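I caught the owner of Petmont, the little gift shop on our block, at 9 in the morning, before the December crowd got in. I wanted to know how she does her tabletop trees, and she was happy to talk (and talk!).

"Lights first, always," she told me. "Fluff the branches after – you'll only squash them otherwise." She likes a warm white string on thin wire, and burlap at the bottom.

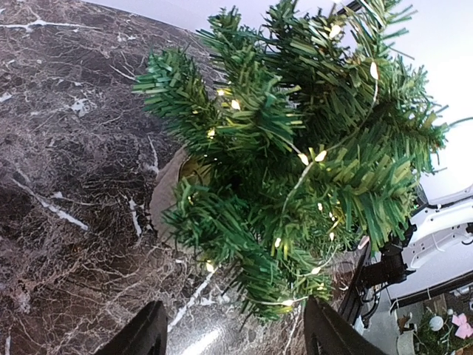

On keeping it small

"I used to do a seven-footer with 200 ornaments," she said. "Now I want something I can carry upstairs myself."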